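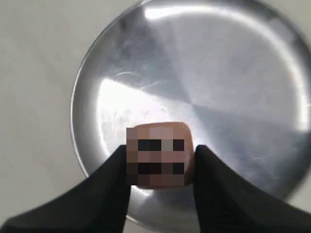 A small pinkish-beige cube held over a round brushed stainless-steel pan.

MEDIA RELEASE
28 May 2019

Wolldale asks cookware sellers to show the scratches

Kitchen advice service Wolldale has called on cookware sellers to stop photographing steel pans only when they are fresh out of the box, and to put a used one beside every new one in their catalogues.

The call comes with the release of Plain Pans, a free guide to buying and looking after stainless steel. The guide covers round pans, baking dishes and lids, and takes a dim view of most of what is printed on the packaging they come in.

"Every box I pick up promises a finish that stays like new," said Kamol Sangkhawat, who wrote the guide. "I have been cooking on steel for 32 years and I have yet to meet that finish. Steel marks. You put a spoon in it and it marks. I don't mind the marks, I mind being told there won't be any."

Wolldale read the packaging and care leaflets of 70 steel pans on sale to home cooks. Of those, 62 used the words "like new", "lasting shine" or something close to them. Only 2 had a picture of a pan that had been cooked in.

Mr Sangkhawat said the brushed finish was the one buyers asked about most, and the one they were most often misled about. On a brushed pan the fine lines in the metal catch the light in wedges, so one part of the floor can look pale and the next part grey. Under a strong lamp, a patch can turn nearly white. Shoppers see this at home and think the pan is warped or stained.

"We get letters about it," he said. "People have scrubbed at a reflection. Turn the pan a quarter of the way round and see if the pale patch goes with it. If the patch stays put, it's the lamp. Then go and have a cup of tea."

The guide is just as doubtful about special cleaning products. It tells readers to start with warm water, dish soap and a soft cloth, and to leave the steel wool in the drawer. Faint curved scratches of the sort seen in the pan at the top of this release are treated as ordinary. The guide does not suggest trying to polish them out at home, where the usual result is a shiny spot that looks worse than the scratch did.

Dark smudges on the rim get a short section of their own. Some wipe off and some do not. Readers are told to try soap first, then a paste of baking soda and water, rubbed along the lines of the brushing. After that they are told to stop.

Other advice in Plain Pans includes:

Run a finger along the rim before buying. A raised lip should feel smooth all the way round.

Set the pan on a flat counter and press on one side. If it rocks in the shop it will rock at home.

Look at the wall where it meets the floor. A gentle slope is easier to wipe out than a tight corner.

Use a light-coloured surface when checking for marks, and move the pan about under the lamp.

Ignore any claim that has no number attached to it. Be careful with the ones that do.

The final point caused some debate at Wolldale, which publishes a fair few numbers itself. It was left in.

The guide also questions the habit of selling pans in large sets. Wolldale's view is that most homes would do better to buy a single pan, use it for a few months and then decide whether another is wanted. It names no best buy and carries no advertising. Sellers were not asked to supply pans and were not shown the text before it was printed.

Wolldale has written to the sellers whose packaging it read and asked each of them to add a picture of a used pan by August. Mr Sangkhawat said he was not holding his breath.

"I expect we'll get some polite replies with the word 'journey' in them," he said. "I'd settle for one photo with a scratch in it. If a pan is any good, a scratch won't put anyone off. If the seller thinks it will, I'd like to know what they think of the pan."

Wolldale will look at the same packaging again after August and publish what has changed, including if the answer is nothing.

Plain Pans can be picked up at no charge from the Wolldale office in Ballstead or sent by post on request. A large-print copy is available. Schools and community kitchens may copy any page, provided the wording is left alone.

About Wolldale
Wolldale is an independent advice service for home cooks. It is paid for by its subscribers and does not take money, samples or trips from makers or sellers of kitchen goods.

Media contact
Kamol Sangkhawat, Wolldale, Ballstead. Interviews by arrangement. Please say in advance if you plan to bring a pan.

ENDS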